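Can Machines Do the Chores Yet?
Student project report, Nernton College
Roxana Ticona and Wilmer Restrepo

1. Aim

We wanted to find out which everyday jobs in a house or on a shop floor a machine could take over now, and which still need a person. We left out anything already done by a washing machine or dishwasher. The jobs left over are mostly about picking things up, opening things and putting things back.

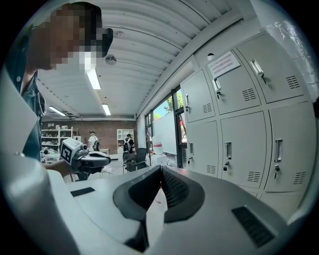

Student Projects, Vol. 3, No. 2

2. Method

We sorted chores by what the hand has to do. Wiping a table needs steady pressure. Folding a shirt needs two hands working together. Opening a cupboard needs a grip, a pull in the right direction and somewhere to stand while the door swings out. We then asked what a gripper with two fingers would manage at each step, and where it would get stuck.

Roxana wrote the lists for the home. Wilmer did the same for the stockroom at Drandemmont, a hardware shop in Sturncombe where he works in July.

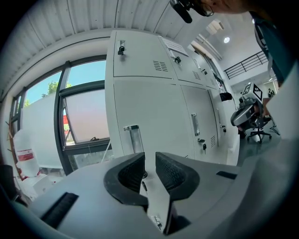
Doors came up on both lists far more often than we expected. A person does not think about a door. A machine has to find the handle, work out whether it is locked, and notice if it is pulling the wrong way. A handle set into the door is harder than a bar, as there is little room for thick fingers.

3. Findings

Carrying a box from one shelf to another is close to solved if the shelf is always the same. Floor cleaning works if somebody clears the floor first. Laundry is still slow, and we would not trust a machine with glasses.

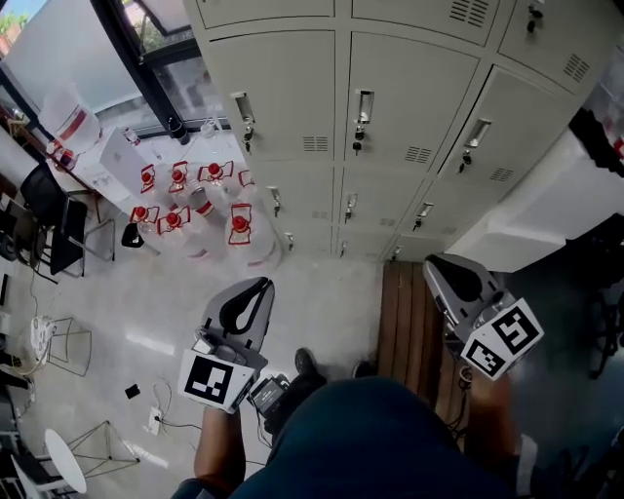 Keys were the hardest item on either list. A key is small and flat, it has to go in straight, and it has to be turned without bending. On a bank of lockers with keys hanging below the handles, a gripper must also keep clear of the bunch next to the one it wants. Floors are a problem for anything on wheels: thin cables run across this one, and there are water jugs standing beside the lockers. We would step over a cable without looking down.

Mrs Cárdenas, our tutor, asked if the shop could be changed to suit the machine. Wilmer put this to the manager, who said he would move the shelves but not the customers.

4. What we would do next

We did not time anybody, so we cannot say how much slower a machine would be. Next term we would like to take two chores, opening a cupboard and emptying a shopping bag, and time each step by hand first.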